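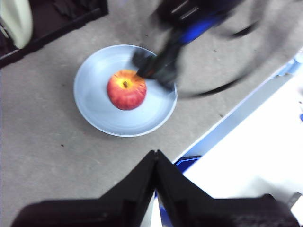 Visits > Food & Kitchen > Open Days

Tags: day trips, tableware, fruit

I went to the Dolan open day mostly for the plates (I have a weakness for plates!) and came home talking about apples. Caoimhe Moriarty showed us into the serving room, where they try out their tableware with real food on it. The light blue one won me over right away – shallow, with a raised rim, and so pretty under a red apple.
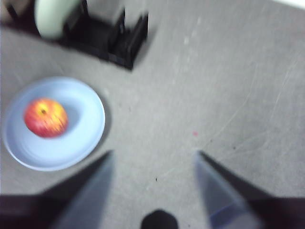
I liked that the gray tabletop had scratches and scuffs on it, like mine at home. Coffee was free, the parking lot was full by ten, and I bought 4 plates in the shop on the way out. My sister wants two of them. We'll see!

Recent posts
A wet afternoon in Siveck
Onden market in February
Lunch at Drustero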